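Bastumdale Tenant Help Desk
Ticket: Break corner outlet keeps shutting off
Opened by: Kanyarat Sangkhawat
Opened: 7/14/24
Area: Room 3, microwave table
Status: Resolved

Hi team! First off, I love the new break corner. Having a microwave close by has changed lunch for me completely. I do have a problem to report, though. When I heat anything for longer than 30 seconds, the microwave goes dead, and everything else on that power strip goes with it. The switch on the strip pops over to off. If I push it back, it all comes on again and the microwave is ready for the next try.

Food: leftover rice, one bowl. Also tried with a mug of water, same result.

Reply from Sitthichai help desk

Thanks for the clear write-up, Kanyarat! A strip that switches off under load is usually doing its job. Could you tell us what else is plugged into it, and whether the microwave runs normally straight from the wall? Please unplug it at the strip first and leave the other things where they are for now.

Reply from Kanyarat Sangkhawat

Happy to! I went over and followed the cables, which took a while as they cross each other all over the floor. The long white one goes diagonally from the strip toward the table, so anyone going to the microwave steps over it. There are thin black ones too, on the other side of the floor.

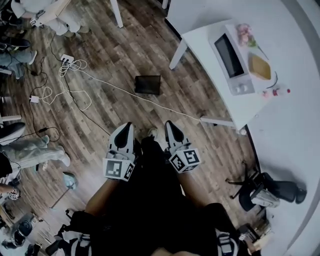 I pulled two chargers from the strip and tried again. It lasted 40 seconds this time, then off. After that I moved the microwave to the wall outlet behind the table and ran it for 3 minutes on full. No trouble at all, and the rice was finally hot in the middle! I did the mug of water right after and that went through as well.

Also tried: the low setting on the strip. Still shut off, only later.

Reply from Sitthichai help desk

Great testing, that answers it. The microwave is fine. Please keep it on the wall outlet and use the strip for chargers and other small stuff only. We are retiring the old strip and sending an Irnari one with a fresh switch. Sametti will drop it off along with a floor cover for the cables.

Reply from Kanyarat Sangkhawat

New strip is in and the cover is down, and wow, what a difference when you walk across with a full bowl! I put a note by the microwave that says WALL OUTLET ONLY. Ran it through lunch with no shutoffs. The flowers are staying on the table, they cheer the place up. You can close this one. Thank you all so much!

Closed by Sitthichai help desk. Cause: overloaded strip with a worn switch. Old strip removed.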